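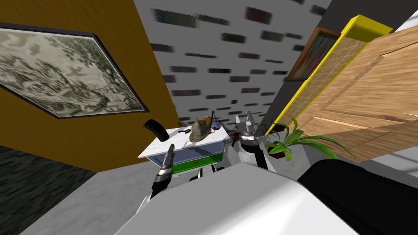 Rendered room with a white-topped cabinet and a framed landscape on the orange wall.

Paltport: asset declaration records

Declarations filed by councillors and senior public officials, typed up from scanned forms and coded by hand. The current release has 200 declarations from 6 municipalities. Kristóf Gál maintains the files.

Each row is one declaration. There are 9 columns, including office held, property, debts and outside income. Blank means the official left the field empty. Home addresses were removed.

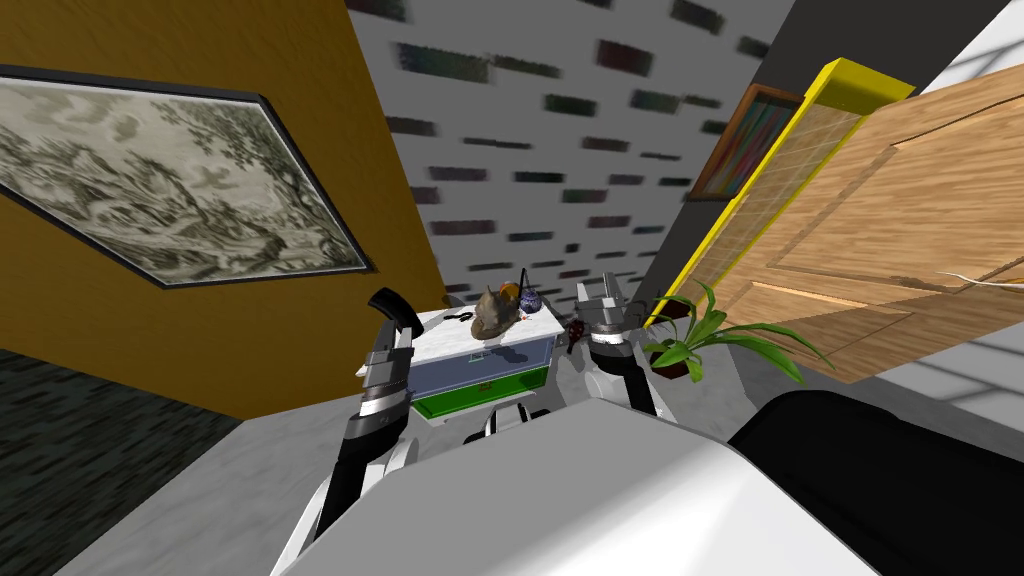 Known problems

Csizmadia forms from February lack the debts page. Brunum values are rounded to the nearest 20.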